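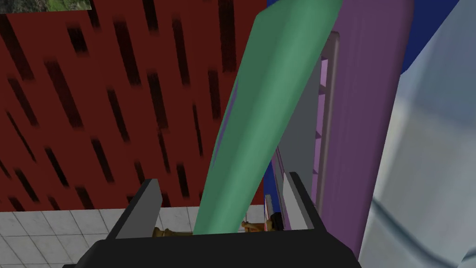
Ticket: Plosalen 125 dies when it gets warm, restarts after a rest

Status: open, waiting on customer
Opened by: Devendra Dixit
Product: Plosalen 125 (the commuter one, carb model)
Bought from: Jenelgate Motorcycles, Timville branch

Hi there, hope this is the right form. The dropdown only offered "warranty" or "accessories" so I picked warranty, even though I'm pretty sure mine ran out in November.

So, the bike. It starts fine from cold, first or second kick, and it idles nicely with the choke on. I ride out of town, everything is great, and then after 9 miles or so of steady riding it starts to feel like somebody is gently pulling me backward. Then it coughs, picks up again for a second, coughs some more and quits. I coast to the shoulder, stand there feeling silly in a bright yellow jacket, wait a bit, and it fires right up as if nothing happened! Then it does the whole thing again a few miles later.

What I've tried so far, in the order I tried it:

New spark plug, gapped to what the manual says. No change at all. The old one looked a bit white, if that tells you anything.

Cleaned the air filter. It was filthy, so I'm glad I did it, but no change.

Drained the float bowl. A little bit of grit came out, not much. I put fresh gas in (I had been running what was left from winter, I know, I know). It ran a touch smoother at idle and still died on the same hill.

Wiggled every connector I could reach with the engine running. Couldn't make it miss.

I'd love to know if this is a coil thing or a fuel thing before I start buying parts. My neighbor says coil. The guy at the gas station says it's always the carb. 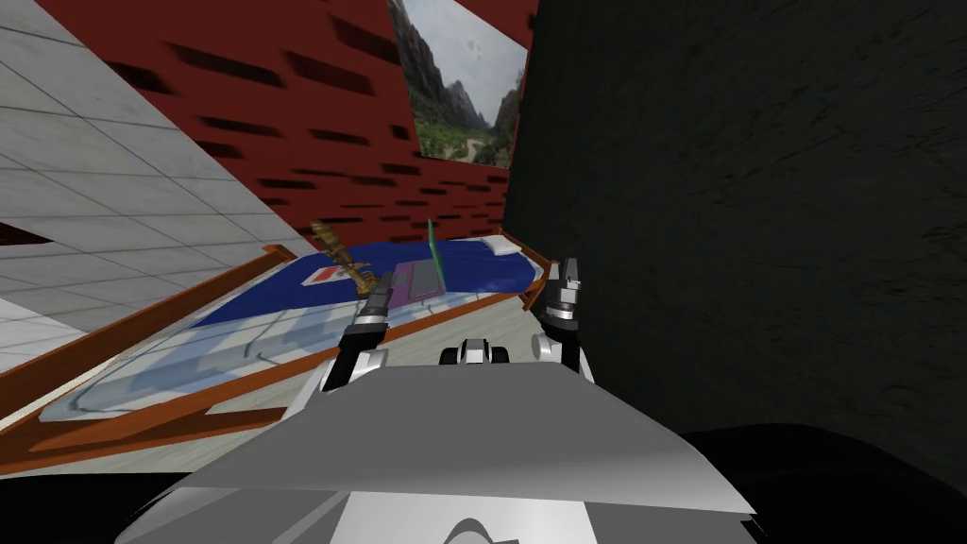
Page last changed: 20/03/2019

Reply from Pakzad Parts support desk

Hi Devendra, you're in the right place, don't worry about the dropdown. Please hold off on the coil for now. Could you do three quick checks for us?

1. Next time it dies, open the gas cap right away, listen for a hiss, then try to start it with the cap still loose.
2. Pull the spare plug out of your tool roll, clip it into the cap, rest it on the head well away from the plug hole and any fuel, and see if you get a spark while the engine is still hot.
3. At home, with the engine cold and no flames anywhere near, take the fuel line off at the carb, point it into a jar and open the tap. Tell us if the flow stays steady for 30 seconds or slows down.

Update from Devendra

OK, I did all of these, and I think we're getting somewhere.

Number 2 first, as I was most curious. Died by the feed store, put the spare plug in the cap, kicked it over, and there's a fat blue spark. So my neighbor owes me a coffee.

Number 3, the flow started strong and then got thinner and thinner until it was only dripping. I popped the cap open and it went straight back to a proper stream. I did it again to be sure and got the same result.

Number 1, I tried on the way home. It died again, I cracked the cap, and there was a definite little sucking noise. It started on the first kick. I rode the rest of the way with the cap sitting loose (slowly, and with a rag around it - I did not enjoy that part) and it never missed a beat, even up the hill at 30 mph in third.

So the vent in the cap is blocked, right? I had a look at the underside and there's a tiny hole with what looks like old wax in it. I did polish the tank over the winter, so that one might be on me. Sorry, neighbor!

Reply from Pakzad Parts support desk

Yes, that's your problem. Please don't ride with the cap loose again. Take it off the bike, soak it in warm soapy water, clear the hole with a strand of soft wire and blow it through from the outside. Let it dry completely before it goes back on. If the rubber seal has swollen or the little valve inside sticks, get a new cap from the Timville counter and bring the old one along, as there are two versions and they look nearly the same. Clean the grit out of the tap strainer while you're in there.

Update from Devendra

Cap is soaking in the kitchen sink. The strainer had some brown fuzz on it, so that's clean now too. I'll take it out on the long road on Saturday and report back. Please leave the ticket open until then.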